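Help wanted: someone to sort, clean and look after our brushes (part time, Preddale)

Hi, I'm Rhea Gatchalian and I run the Posodar studio, upstairs from the old bakery on the Preddale side of the bridge. We do painting evenings, kids' mornings and a fair amount of makeup and face painting for theater people, so you can imagine how many brushes we go through. Big ones, tiny ones, ones with paint in them from before I took over the lease (sorry, brushes). I need a person who likes this kind of thing and will come in for a few hours a week and take it off my hands!

The job is 6 hours a week, split over two afternoons, and you can pick which ones as long as there isn't a class going on. It pays $24 an hour. We'd like to start in April 2018 and keep going through to November, when the holiday workshops kick in and I'd probably beg you for more time.

What would you be doing? Mostly this. You get the brushes out of the drawers and jars, lay paper on the tables, and go through them one at a time. Soft ones get washed by hand with the mild soap, stiff ones get the comb first. Then you reshape the bristles with your fingers, dry them flat and put them back with their own kind. I did a count over the winter and got to 329, not including the foam ones, and I'd love a proper list with sizes -- mine is on the back of an envelope and stops making sense halfway down. Anything that sheds goes in the box for the glue-and-glitter table. Anything past that goes in the trash and you have my full permission not to ask me, I get sentimental.

The fan brushes are my favorites and also the fussiest. People press them down like they're scrubbing a pot and then the hairs never sit right again, so please be gentle with those, and keep water out of the metal part if you can. If you've never handled one I'll show you, it takes ten minutes.
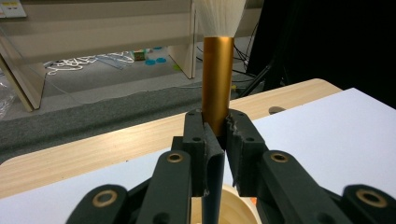 White fan bristles, gold-bronze handle, paper on the table.

You don't need to be an artist. My last helper couldn't draw a cat and she was wonderful. I'd like somebody patient, who doesn't mind having wet hands for a good part of the afternoon and can leave a table the way they'd want to find it. The tables are light wood and they mark easily, so the paper goes down before any jars come out, every time. If you have sensitive skin let me know and I'll get gloves in your size. There's a staircase and no elevator, and the sink is on the deep side, so do think about your back.

Nice extras: you can sit in on any evening class for free when there's a spot, there's coffee, and you get first pick of the leftover paint when we clear the shelves. I'm usually in the next room cutting mats and I talk a lot, but you can put your headphones on and I won't be hurt.

To apply, drop a note through the door or leave one at the front desk, studio 122, with your name, a phone number and which afternoons suit you. No resume needed. Tell me a little about something you've taken care of for a long time -- tools, a bike, a garden, your grandmother's china, whatever it is. I'll call everyone back, and we'll set up a short paid trial with a jar of brushes and a pot of coffee.

Hope to hear from you!
Rhea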